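Minstead Board > Food and Kitchen > Burger bar for 60, what order?

tandcombe_kit
We're feeding 60 at the Semple hall in January and I want the setup decided before I buy containers. My plan is clear boxes around one shallow tray lined with white paper, and each burger built on the paper. Budget for the boxes is tight. Question is lettuce under everything or lettuce near the top.

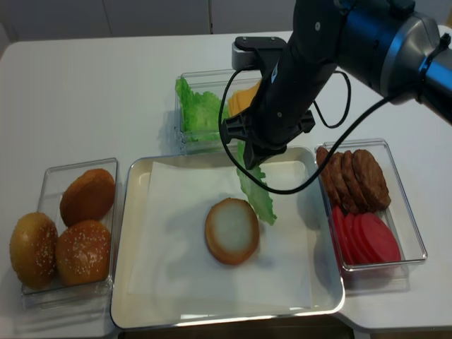
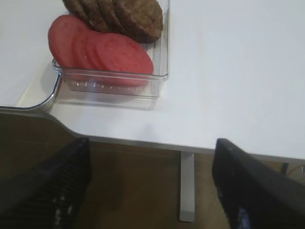
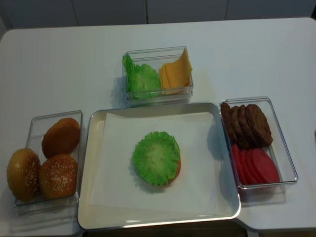 Beathag Galbraith
Lettuce on the bottom bun, every time. It keeps the juice off the bread. If tomato goes straight on the bun you have paste in ten minutes.

oldgriddle
Disagree. Lettuce under a hot patty wilts. I put it on last, right under the top bun, and toast the cut side so it can take the juice.

Beathag Galbraith
Toasting 60 buns in a hall kitchen is a job in itself. Have you seen the one at Semple?

oldgriddle
I have. It has a flat top. You can do a batch while the patties rest.

brurnora77
Whichever way you go, keep cheese and lettuce in separate boxes. Ours shared one and the slices got wet. And change the paper every 4 burgers or so.

tandcombe_kit
OK, separate boxes. I'll try both orders at home first. Still leaning toward lettuce on the bottom.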